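Can a Robot Tidy Your Junk Bin Yet? How to Run the Test Yourself

Updated Sep 2, 2025
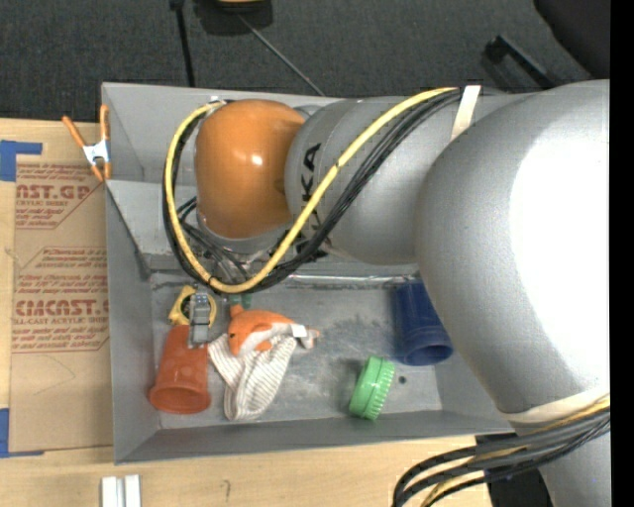
What you need

Any arm with a two-finger gripper will do, plus an open bin and a handful of ordinary stuff. I like a mix that would bore a toddler: plastic cups, a tape measure, a plush toy, a lid, a dish towel or any old cloth. Clamp the bin to the table. I skipped that the first time and chased it across the bench all afternoon (Ehsan Swati still brings it up).

Step 1: Make an honest mess

Tip everything in and leave it alone! Cups on their sides are good, and so is a toy lying on top of the cloth. If you line things up nicely you're testing a chore that no house has ever had.

Step 2: Pick one item at a time

Let the arm choose, lift, and drop into a second container. Run it slowly. Watch your cables when the wrist turns, and leave enough slack for a full swing.

Step 3: Score it

I give each item 2 tries and then move on. Do 40 picks before you believe any number you get. Si-woo Ko keeps a column for "grabbed the wrong thing," and I've stolen that idea — it fills up fast once there's cloth involved.

So, can it do the chore?

Sort of. On our runs the cups came out fine most of the time. Anything lying near a wall was slower, and the cloth was a pain, with the fingers closing on a fold and dragging the neighbors along. I can clear the same bin by hand before the arm has finished thinking about its first cup. I'd still let it work overnight, though, and I'm trying softer fingertips next.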